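Friday, bench notes, sourdough trials

Garnitz flour, third bag. Finally a dough that behaves! Mixed at 7 with 80% hydration and a good scoop of the Cuervo starter, which has been roaring since we moved it to the warm shelf. It doubled before lunch and smelled like ripe apples. I'm thrilled with it.

Bulk went faster than in any April batch so far. I gave it four folds, and by the last one it was holding itself up in the tub, all jiggly and full of bubbles (the Stedness flour never once did that for us). Salt went in late again, at 14 g. Keep doing that.

Shaping still wants a surface that doesn't grab. Pale wood with a light dusting of rice flour beats the steel bench by a mile, and the scraper glides on it.

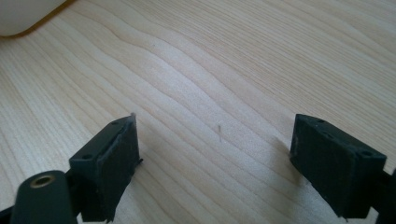 Bake

Oven to the top setting, stone in for over 80 minutes. Loaf one got 172 g of ice in the tray and sprang like mad, with a huge ear along the slash. Loaf two got 200 g and came out shinier but a bit flatter on one side. I think I scored it too deep.

Crumb on loaf one is the best yet, open and glossy, even near the base. Toasted a slice with Prornosano oil and had to stop myself eating the sample!

Next: same dough, overnight in the fridge, shallower cut. Feed the Cuervo jar before leaving. Need more rice flour.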